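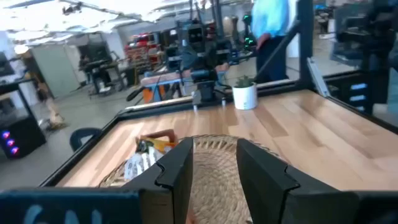

Re: [jilelura-users] 停止解除後にグリッパが勝手に閉じる件

メーリングリスト > jilelura-users > 不具合・安全 > スレッド表示

12月16日 投稿者:Jilelura 卓上アーム担当

みなさんこんにちは、卓上アーム担当です。返事が遅くなってすみません! 10月に一度似た話が出て、そのままうやむやになっていたやつですよね。こちらでもとうとう出ました。しかも私の手が近くにあるときに出たので、けっこう真面目に調べました。長いです。急ぐ方は最後のほうの「当面のお願い」だけでも読んでください。

まず元のメールを引いておきます。

> Nwankwo側のセルで作業している者です。
> 非常停止を解除してサーボを入れ直したとたん、指令を
> 出していないのにグリッパが閉じることがあります。
> 毎回ではないです。閉じる力は普段の把持と同じくらいに
> 見えます。アーム本体は動きません。
> 最初はグリッパの故障だと思ってHurundenの予備に
> 替えたのですが、替えたあとも一度出ました。
> 通信ケーブルも抜き差ししましたが関係あるのか不明です。
> 同じ症状の方、いませんか? ログの見方も教えて
> もらえると助かります。

はい、います。ここに。

うちで出たのは、編みかごに入れたお菓子の袋をつまむ練習をやっていたときです。木の天板にかごを置いて、手首カメラの映像を見ながら、指を開いた状態で上から寄せていく、いつものあれです。菓子袋ってくしゃくしゃしてるし、かごの縁は丸いし、指先がどっちに先に当たるか毎回ちがうので、嫌がらせみたいな課題なんですけど(私はわりと好きです)、その日も縁に指が当たりそうになって停止ボタンを押しました。ここまでは普通です。

そのあと袋の向きを直そうと思って、停止を解除して、画面でサーボが入ったのを確認して、かごに手を伸ばしたんですね。そしたら指がすっと閉じた。手はまだ手前だったので何ともなかったです。でも、もうちょっとせっかちに動いていたら挟んでいたと思います。把持力の設定は上限の30パーセントにしていたので大けがにはならないでしょうけど、あの段のついた爪で指をやられたら普通に痛いはずです。

そもそもサーボが入った機械に手を入れるな、というのはまったくそのとおりで、そこは私が悪いです。手順書にも書いてあります。書いたの私です……。ただ、解除しただけで動くのはそれとは別の問題なので、続けますね。

■ ログを見た話

Stenumixの動作ログを開いたら、1,914行目にグリッパの「閉」が出ていました。時刻はサーボオンの直後。でもこちらの操作画面の履歴には、その時刻に「閉」を送った記録がないんです。最後に送った「閉」は停止ボタンを押す直前のもので、指令番号を照らし合わせたら、それと同じ番号でした。つまり、停止で届かずに残った古い指令が、解除したあとにのこのこ出てきたわけです。

ログの見方がわからないとのことだったので書いておくと、Stenumixの画面で「動作」と「通信」のログを両方出して、指令番号で検索するのが早いです。時刻で追うと迷子になります。二つのログは時計が少しずれていて、私はこれに気づかず半日つぶしました。初日に「通信側のほうが先に閉じてる、因果が逆だ、こわい」とか騒いでいたのは忘れてください。

■ なぜ毎回じゃないのか

通信が切れたと判断するまでの時間が、うちでは500ミリ秒になっていました。たぶん初期値のままです。この時間を過ぎれば、たまっていた指令は捨てられます。ところが非常停止のときだけは、この時計も一緒に止まるみたいで、停止の瞬間に「閉」が待ち行列に入っていると、捨てられないまま残ります。何時間置いても残ります。昼ごはんを食べて戻ってきても残ってました。

だから、指を閉じようとした瞬間に止めたときだけ出る。アームを移動させている最中に止めても出ない。そちらで「毎回ではない」と書かれていたのは、これで説明がつくと思います。アーム本体のほうは、サーボを入れ直すと現在位置を読み直して古い目標を捨てる作りになっていて、だから動かない。グリッパにはその処理が入っていませんでした。

再現は簡単です。かごの中身を全部出して、人は離れて、「閉」を送ると同時に停止を押す。タイミングが合うと、解除したあとに閉じます。うちでは2台とも出ました。片方だけの個体差だったらどうしようと思っていたので、嬉しいような嬉しくないような。

■ 部品のせいではなさそう

Hurundenのグリッパを替えても直らなかったとのことですが、それで正しいと思います。指令が来たから閉じているだけで、グリッパは何も悪くないです。外したほうも捨てないでくださいね、たぶん元気です。

ケーブルの抜き差しについては、ちょっとややこしくて、通信ケーブルを抜くと症状が消えることがあります。つなぎ直すときに待ち行列が初期化されるからです。なので「抜き差ししたら直った」という報告がほかから来ても、接触不良と決めつけないほうがいいです。私も一回それで「直った!」と言ってしまい、次の日に取り消しました。

■ 当面のお願い

Stenumixの修正が入るまで、うちでは次のようにしています。

・停止したら、解除の前に操作画面の「指令破棄」を押す
・解除してサーボを入れたら、指先から離れたまま、まず「開」を送る
・かごや袋を触るときは、もう一度サーボを切ってから
・向かい側に人がいるときは、解除する前に声をかける

四つめは地味ですが、ぜひお願いしたいです。卓の反対側で別の作業をしている人からは、こちらの画面が見えません。声は大きめで。装置の音で案外聞こえないです。返事がなかったらもう一回言って、返事が来るまで解除しない、で運用しています。

あと、起動スクリプトに指令破棄を自動で入れる案も試しましたが、これはおすすめしません。起動時にしか走らないので、途中で止めて再開するいちばん危ない場面に効かないんです。入れてあると安心してしまうぶん、かえって怖いなと思って外しました。

■ まだわかってないこと

把持力の設定が、残った指令にも引き継がれるのかどうか。停止中に設定を下げた場合、新しい値で閉じるのか、古い値で閉じるのか、まだ測れていません。古い値だとかなり嫌ですよね。力の計れる治具をお持ちの方がいたら、やってみてもらえませんか? うちのは別の用事に出ていて、戻りがいつになるか読めません。

それから、指が閉じる途中で止めた場合に、残りの動きだけ再開するのか最初からやり直すのかも不明です。見た目ではどちらとも言えませんでした。

修正の依頼はもうStenumixの窓口に出してあります。ログの該当部分と再現手順も付けました。返事が来たらこのスレッドに流します。Nwankwoのほうで同じ番号の「閉」がログに見つかったら、そこだけ切り出して送ってもらえると、依頼に追記できるのでとても助かります!

菓子袋の課題は、手順を変えてから再開しています。袋の向きを直すたびにサーボを切るので進みは遅いですけど、まあ、しばらくはこれで。

卓上アーム担当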